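Learning > Young Readers > How Libraries Work > Finding a Book

Print this page | E-mail this page

Reading time: 3 minutes

How Does a Library Keep Its Books in Order?

The Darnik Children's Library holds 3,757 books. A reader who wants one book about owls does not have to look at all of them, and this page explains how that is possible.

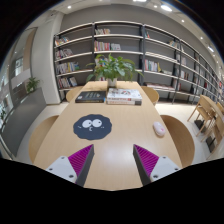
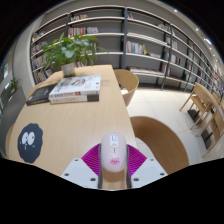
Every book in a library has an address. It is called a call number, and it is printed on a small label on the spine. The spine is the narrow side of the book that faces out when the book stands on a shelf. Shelves may be straight or they may be curved, like the ones behind the pink mouse, and the call numbers follow the shelf along its bend in the same way. Readers begin at the left end of a shelf and move to the right. At the end of the row, they go down to the next one.

What do the numbers mean?

Books of facts are grouped by subject. Each subject has its own number, so books about the same thing stand side by side. Numbers in the 500s are for science and nature. Numbers in the 700s are for art, music and sports. A longer number gives a more exact subject. The number 598 means birds, and 598.9 is used for birds of prey, including owls.

Stories are arranged in a different way. They stand in alphabetical order by the author's last name. A book by an author named Ollach comes before a book by an author named Wieczorek, as O comes before W.

What is a catalog?

The catalog is a list of everything the library owns. In the past it was kept on paper cards in long drawers. Today most catalogs are on a computer. You may search by title, by author or by subject. Write the call number down before you go to the shelves.

What if a book is in the wrong place?

A book on the wrong shelf is very hard to find. Each October the staff at Darnik read every label in order, one shelf after another. Sławomir Jakubowski, head of the children's section, asks readers to leave books on the returns cart when they are unsure where they belong.

Words to know

Call number: the address of a book in the library.
Spine: the side of a book that carries the label.
Catalog: the list of all the books and other items in a library.

Print this page | E-mail this page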